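How to Test Whether a Two-Arm Robot Can Pack Eggs

Posted 13 Mar 2025 in Automation Notes, Fullinberg

Packing eggs is a useful test for judging whether a robot is ready for kitchen or packing-bench work. The parts are cheap, the result is easy to check, and the failures are obvious. This page covers the setup, the procedure and the scoring we use at Floltar. It assumes you already have two arms with parallel grippers, calibrated to the same table frame, and a policy or script that can do simple pick-and-place.

What you need

– A matte work surface. Gloss causes highlights that confuse most depth cameras.
– A small bowl with a low rim.
– Brown eggs, fresh, uncracked, of one size grade.
– A clear plastic carton with a hinged lid, cells in a 2 x 2 grid.
– Soft pads for the gripper jaws, if the stock jaws are bare metal or hard plastic.
– A tray and paper towels.

Step 1. Set the grip force

Do this before any egg goes on the table. Close the gripper on a kitchen scale turned on its side, or on a load cell if you have one, and find the lowest force setting that repeats. Start there. Raise it one step at a time until the gripper can lift an egg and hold it through a slow wrist rotation. Record the value. In the Sirko controller this is the "hold" parameter; "close" only sets the approach speed, and changing it will not protect the shell.

Step 2. Place the bowl and carton

Put the bowl on the side of the arm that will pick and the carton near the center, where both arms can reach it. Open the lid fully and lay it flat behind the tray. A lid left standing at an angle will swing into the wrist on the far cells. Do not tape the carton down. In a real kitchen it would slide, and the test should include that.

Step 3. Teach the pick

Eggs in a bowl are harder than eggs on a table. They lean on each other and roll when one is removed, so the pose found before the first pick is out of date for the second. Take a new image before every pick. Approach from above, with the jaws across the narrow axis of the egg, and pick the highest egg first. If the jaws touch the rim, back off and rotate the wrist before trying again.

Step 4. Teach the place

Lower the egg until the cell takes its weight, then open the jaws slowly. The clearance between neighbors is the main difficulty. Filling the back row first leaves room for the jaws at the front, and the last cell is always the tightest. Clear plastic is also poorly seen by depth sensors – we locate the cells from the color image and use a fixed height for the tray.

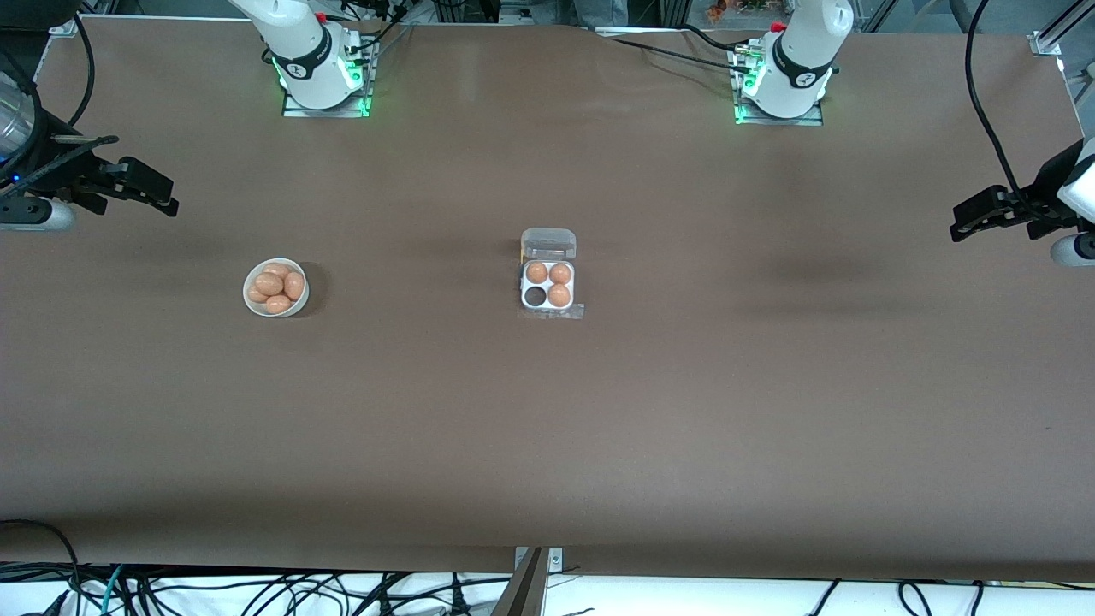
Three cells filled, lower left still open, both grippers clear of the table.

Step 5. Close the lid

Treat this as a separate task and score it separately. One arm steadies the tray while the other lifts the lid from its free edge. Thin plastic flexes, so a position-only move tends to push the carton away. Use compliance on the lifting arm if your controller supports it. Pressing the catch needs more force than the hold value from Step 1, so apply it at the lid edge and never over an egg.

Step 6. Score the run

Give each egg one of these results: placed, placed after retry, dropped, cracked. Check shells by hand under a lamp, as hairline cracks do not show on camera. Log the time per egg and every human touch. A run with a human touch is not counted as autonomous, even if the touch only straightened the carton.

What the results mean

Our arms now fill the carton without help on most runs with the Flidurlow policy. Closing the lid is still unreliable, and a different carton shape means new training data. A person does the same job faster and does not need the bowl in a known area. For a fixed packing bench with one carton type, the method is close to usable. For a home kitchen it is not ready. We plan to repeat the test in June with mixed egg sizes and a pulp carton.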